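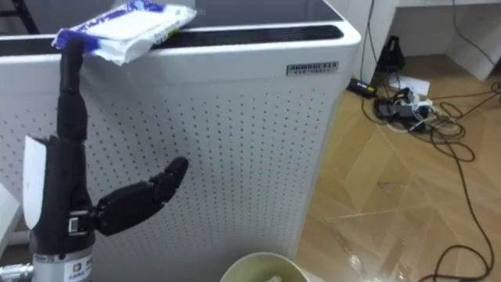
The owner of Brultby reckons a sourdough starter should be fed by smell, and that the clock on the wall can go hang. She's kept the same jar going for eight years, through two house moves and one very hot January, and she talks about it the way other people talk about the family dog.

"It goes a bit like pear when it's happy," she says, already unscrewing the lid so I can have a sniff (it does, it really does!). "Once it's sharp, like nail polish, it's hungry and you've left it too long."

Brultby bakes 40 loaves a morning out of a converted garage in Riquelme, and by the time I arrive there are only 7 left on the rack. The favourite is a dark rye with caraway, but I'm completely won over by the porridge loaf, which has a custardy crumb and a crust that goes everywhere when you tear it.

She learned on plain white flour from the supermarket and still tells beginners to start there. "People buy the flash stone-ground stuff and then they're too scared to muck it up. Muck it up! Make pancakes with it."

What about the flat loaves, the ones most of us give up over? Usually the dough hasn't had long enough on the bench, she says, especially in winter, when her own kitchen gets so cold that the first rise can run overnight. She pokes it with a floury finger and waits for the dent to come back slowly.

Her classes began with a few neighbours, and last year 241 people came through. Most bring a jar from home, some of them in a pretty sorry state, and she loves those best.

"You give it flour, you give it water, you leave it near the kettle," she says. "Then you come back tomorrow and have another look."

May 21, 2018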